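Zomham bench notes, February, 2:40 pm

Goal today: memory insertion with the new search motion, 70 attempts, same tower throughout.

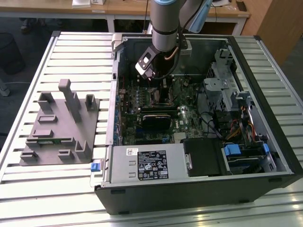
The search motion is a small spiral, started once the wrist feels contact. I kept the start pose on the far side of the fixture plate's tall pillar, with the green strip lying in its long slot.

Changes since last run:

1. Spiral pitch down, speed unchanged.

2. Finger approach tilted to clear the drive-bay frame.
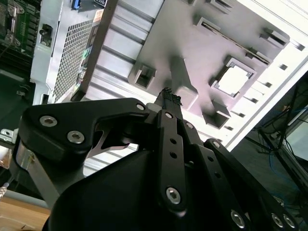 3. Force limit set to 19 N. Dirk Albers wants it lower – I'll try that next.

Result: 43 seated out of 70. Most misses were one end down, the other end high.
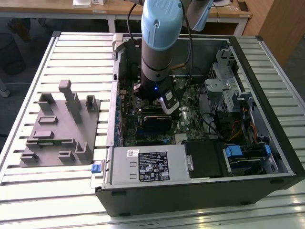
The high end was nearly always the one farther from the wrist, so I suspect grip slip before the spiral starts. Logs are in Clestetti, run 303.
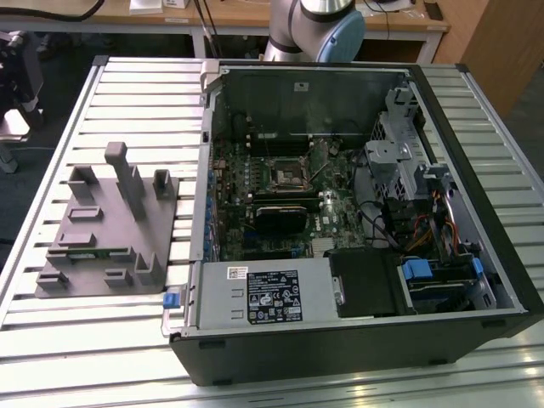 Dilani Bandara thinks the slip comes from the pickup and wants the grasp offset logged before every insertion. Will add it tonight.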